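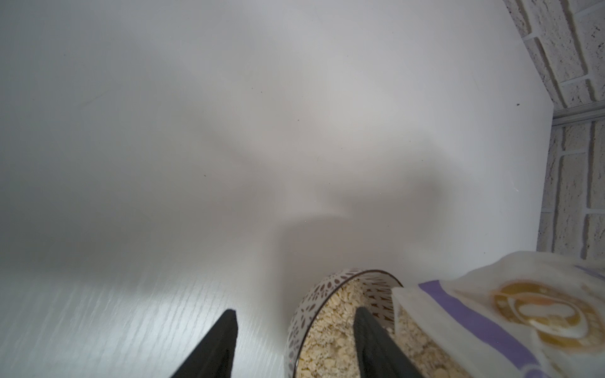
*Wrist camera view: the gripper at the bowl of rolled oats.*

## Review: the Dinedora method for learning to pick up loose food

Dinedora is a training recipe for robot arms, written by Samina Memon and Meirion Gronow. It uses only the wrist camera. The policy learns from human demonstrations, and a second small network guesses how full the fingers are after each grasp. I tested it during September on our own arm, with rolled oats.

Installation took me one afternoon. The instructions are clear, but the section on camera calibration is too short and I had to write to the authors. Mr. Gronow answered the same evening.

I recorded 132 demonstrations. The paper uses 800, so my results are of course weaker. With the bowl near the wall, the arm still reached the oats in most trials. The fill estimate was less good -- it often reported a full grasp when the fingers held only a few flakes. White bowl, white table and pale oats are maybe a hard case for it.

Training needed up to 115 minutes on one graphics card, and I find this very reasonable.

I would recommend Dinedora to small labs which have one arm and little time. For weighing exact portions I would wait for the next version.

-- Kuldeep Khurana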